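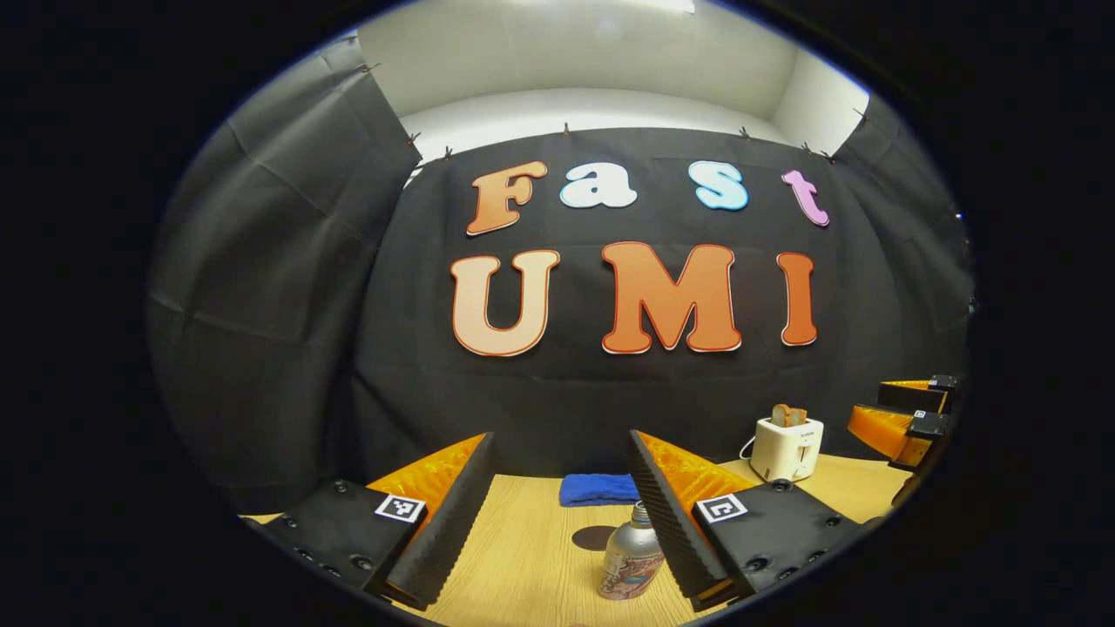

View from a hand-held gripper at the breakfast table, with toast in the toaster and the right gripper coming in from the side.

Grotura: Frequently Asked Questions

Last updated July 5, 2022

Welcome, and thank you for stopping by! Grotura is the software we use at Veswood to turn demonstrations made with hand-held grippers into something a robot arm can learn from and then carry out. It covers recording, lining up the two hands in time and space, checking the result, and running a trained policy on the real arms. The questions below come mostly from our mailbox, and a few come from people who walked over to our desks and asked very nicely. If yours is missing, write to us and there's a good chance it will end up on this page.

What does Grotura do that my own scripts don't?

Maybe nothing, if your scripts are good and you're the only person who has to read them. Most of us started with a folder of scripts too (I still have mine, and I'm a little fond of it). Where Grotura helps is in keeping the pieces in agreement. The recorder, the pose tracker, the viewer and the controller all share one description of the gripper and one clock, so when you change the finger length in the configuration you don't have to remember the four other places where it used to be written down.

Do I need two grippers?

No, a single gripper works fine, and it's a much gentler way to begin. Set "hands: 1" in the session file and the recorder will stop looking for a second stream. For two-handed tasks, such as holding something steady with one side while the other side does the delicate part, you'll want both, and you'll want to read the next answer before you record anything long.

How are the two hands lined up?

In two steps. First the time: each camera keeps its own clock, and those clocks drift more than you would like, so at the start of a session we ask you to show the sync code on a phone screen to both cameras. Then the space: each hand is tracked against the same map of the table area, and Grotura works out where one gripper is relative to the other from that. Please record the mapping pass before the demonstrations and keep everything in the background where it was. If you move a curtain or a lamp afterward, make a new map. I know it's tempting to skip it. I've skipped it, and I spent an afternoon wondering why the right hand seemed to be underneath the table.

What are the square markers on the fingers for?

They tell the software how far open the gripper is. The detector looks for one marker on each finger, measures the distance between them after the lens correction, and turns that into a width. There's a short calibration where you close the gripper fully, open it fully, and do that a few times at an easy pace. If a marker is hidden for a moment, the width is filled in from the readings on either side. A gap longer than 14 frames is left empty and flagged in the viewer, and you can decide for yourself whether that demonstration is worth keeping.

My markers are detected in the office but not at the bench. What's wrong?

Glare, nine times out of ten. Matte paper or matte print is much kinder than anything shiny, and a lamp that shines straight down on the fingers is usually the culprit. Try moving the lamp before you touch the detector thresholds. If you have already touched the thresholds, "grotura reset-detector" puts them back the way they came, and we won't ask any questions.

The picture from the camera is so round and bent. Should I straighten it before training?

Please don't! The wide view is useful exactly as it is. It lets the policy see the fingers, the thing between them, and a good deal of the table, often including the other hand. Straightening it throws away the outer part or stretches it until it's no good to anyone. Grotura uses the lens model internally for tracking and for the marker widths, and passes the round picture along to training with only a resize. The dark corners do no harm.

How many demonstrations do I need?

I wish I had one number for everybody. For a simple pick-and-place on a table that always looks the same, we've had pleasant results with 40. For a two-handed breakfast task with the objects starting in different spots, we recorded 130 and were glad of every one. What matters a great deal is variety in where things start. If the bottle stands in the same place each time, the policy learns the place and pays very little attention to the bottle, and you'll find this out the first time somebody bumps the table.

Can I leave other things on the table while recording?

Yes, and I'd encourage it, within reason. A cloth or a bottle that has no part in the task is good practice for the policy, as long as it moves about between demonstrations. Do make sure that loose cords are part of your collision setup if the arms will be working near them. The planner knows nothing about a cord unless you draw a keep-out box for it, which you can do in the viewer by holding Shift and dragging across the table surface.

What is Barreto, and do I have to install it?

Barreto is the control side of the package, the part that takes actions from the policy and sends them to the arms. You don't need it for recording or for preparing data, so plenty of people install Grotura on a laptop without it and are perfectly happy. You do need it to run anything on hardware. It asks the policy for a short run of future actions, drops the ones that are already too late, and blends the remainder into whatever the arm is doing. The blending used to be rather abrupt, and if you tried an early version and were put off by the jerking, please give it another go.

How do I measure latency?

Run "barreto latency" with the arms clear of the table. It waves each gripper slowly back and forth, compares the commanded motion with what the camera saw, and writes the delay for each arm into the session file. Do both arms separately, and do it again after you change a cable, a capture card or a network switch. A wrong latency value shows up as a gripper that closes a touch early or late, and people tend to blame the training data for it. Check this first, it only takes 2 minutes.

What happens if the two arms come too close to each other?

Barreto keeps a simple shape around each gripper and each forearm, and checks those shapes against one another before a command goes out. When the distance falls under your limit, both arms slow down, and if it keeps falling they stop and hold. You'll see a message with the name of the two shapes involved. This is a helper and no replacement for the emergency stop, which should be within reach of a person who is watching the arms and has nothing else to do.

Can I use the data without your training code?

Of course. The export command writes one folder per demonstration with the images, the gripper poses, the widths and a small text file that explains the axes. Armindo Arruda wrote that text file with great care after receiving the same question about the direction of the z axis many times over, so do please open it. Poses are relative to the first moment of the demonstration unless you ask for the table map with "--world".

Will it run on my computer?

Recording and viewing are light work, and most laptops manage. Pose tracking is slower and likes plenty of memory, so we let it run overnight on the shared machine. Linux is what we use and test on. The viewer has been seen working on a Mac, and we'd be happy to take fixes from anyone who depends on it there.

When is the next release?

We're aiming for August. The release is called Turnamwood, and its main change is a new viewer that shows both hands side by side on a single timeline, with trimming for the pair together. Session files from the current version will open in it. Detector profiles will need converting, and the converter will be in the same download.

How do I report a problem?

Send us the session file, the log from the "logs" folder, and one demonstration that shows the trouble (a short one, if you have it). Tell us what you expected as well, even when it feels obvious to you. We read everything, and we usually write back within a few days.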